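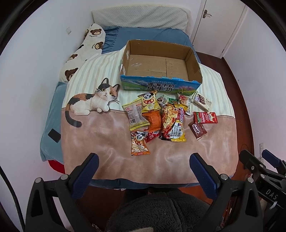
Jistau is now a proper film with a beginning and a middle, and I'm very pleased to be able to write that to you at Jimix after the wobbly report I sent in spring. The end is still giving me trouble (more on that in a bit). The biggest change since then is that nearly all of the story now happens in the sister's bedroom, which has saved us a fortune in van hire and made the script a lot better. I've become a terrible bore about bedding as a result. A big blanket with pale mint, white and beige stripes and then a plain pinkish tan part says far more about a family than the tasteful grey stuff our first designer wanted, and a strip of brown bear faces up against a white wall is the sort of thing a grown woman might well keep on her bed. So that's the look we're going for!

Filming

We've shot all the Mersha material. The harbour was a pig, I won't lie. The wind got into every microphone we own and we lost most of one morning to a dredger that had every right to be there. But the walk along the wall is lovely, all in one take, and the light went a sort of dirty yellow just as our lead turned round. I cried a bit behind the monitor.

The bedroom scenes are about two thirds done. Still to shoot are the phone call, the row about the car and the night scene with the radio. We're going back for those in July, when both actors are free and the days are long enough for the window shots.

Editing

I've been cutting as we go, which I know isn't how I said I'd do it in the application. It has helped, though. The rough cut runs to 20 minutes and I'd like it a touch shorter. The opening drags, and there's a scene with a kettle that everyone loves except me. It may have to go.

Sound is behind. I'd budgeted for 3 days in the studio and the harbour footage alone will eat those up, so I've moved the money we saved on vans across to cover it. The total hasn't changed. The new budget sheet is attached, with the moved lines in bold.
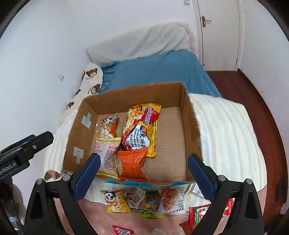
Showing it to people

We held a work-in-progress evening at the old chapel in Mersha and more than 200 people came, which was far beyond anything I'd hoped for. We ran out of chairs, then biscuits. People were generous but they were frank too. Plenty of them couldn't tell whether the brother had really come home or whether she was remembering him, and I do want that to be clear by the last scene. I've rewritten it 3 times now and the newest version is the first one I can read without wincing.

On the festival side, Histent have asked to see a finished cut for their shorts strand. There's no promise of a slot, but they did write back the same afternoon, so I'm allowing myself to be a little bit excited. Their form wants a still and a director's statement. The still is easy. The statement I keep putting off.

What I need from you

Could you let me know whether the second payment can come before the July shoot and not after it? It would mean I can pay the crew on the day, and they've been very patient with me. I also need the current version of your logo for the end credits, as the one I have looks fuzzy on a big screen.

I'll send a link to the new cut as soon as the radio scene is in.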